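Week 6 handout: Reading a witness protection law

Welcome back, everyone! Last week we worked through the definition of organized crime, and I know it was heavy going. This week is my favorite of the whole course. We get to ask what happens to the person who is willing to stand up in court and talk, and how much of that a statute can really handle.

Please read the Villca case file before class (all 148 pages, sorry, but it moves fast). Bring your marked-up copy. Jairo Puma will run the afternoon section and he will ask you about the footnotes!

1. Who counts as a witness?

Start with the narrow reading: a witness is somebody who gives testimony at trial. Under that reading, a bookkeeper who hands over ledgers and never enters a courtroom gets no protection at all. Most newer laws go wider and cover informants, experts, victims and close family. In the Villca file, look at how the prosecutor, Mercedes Quispe, argues that a sister-in-law living in the same house should be covered. The judge agreed, but only for the length of the trial. Is that long enough? I have changed my mind on this more than once and I'd love to hear where you land. 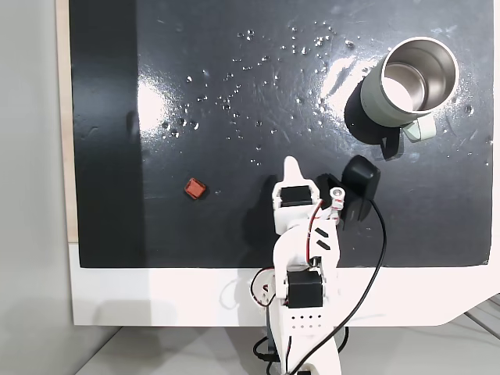 2. Levels of protection

Students often jump straight to new names and secret moves, because that's what the movies show. Relocation is the far end of the scale. Long before that come the small practical steps - a screen in the courtroom, a different entrance, a phone number that someone picks up at night, testimony by video link. These cost very little compared with moving a family, and they are the measures you will meet most often in practice.

Make a table for yourself with the measure in one column and the decision maker in the next. Can the police order it alone? Does a judge have to sign? You will find that the Villca file is unclear on this for the video link, and that gap is what the whole appeal turned on.

3. Anonymous testimony and the rights of the accused

Now the hard part. If the defense doesn't know who is speaking, how can it test the story? A grudge, an old debt, a promise from the police: all of these matter on cross-examination, and all of them are hidden when the name is hidden. Gilberto Huamán, for the defense, makes this point beautifully on page 2 of his closing brief. Read it twice, even if you come in fully on the prosecution's side.

Three questions to keep in your head as you read: Was the anonymity needed? Did the judge know the identity? Was there other evidence?
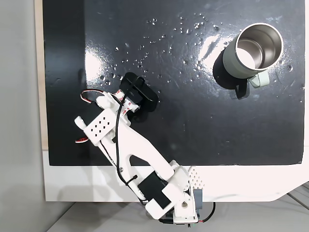 4. Crossing borders

Small countries have a special problem, and it's such an interesting one. Where do you hide a person when everybody has a cousin in the next town? Agreements between states help, but someone has to settle who pays, which papers the witness carries, and what happens if the witness commits a crime in the new country. We'll use the Kastano draft agreement for this. Articles on cost sharing are short, so read them slowly.

For next time

Write one page on whether the sister-in-law should have kept her protection after the verdict. Take a side! Nilton Rivadeneyra has put two strong papers from an earlier class in the course folder, and they disagree with each other completely. Hand yours in to Yurani Cárdenas by noon on the day of class.

Filed under: Course Materials, Criminal Justice, Witnesses and Victims

Related handouts
Week 4: Following the money in the Pokico case
Week 5: What makes a group "organized"?
Week 7: Asking another country for evidence
Reading guide to the Skalilcombe lectures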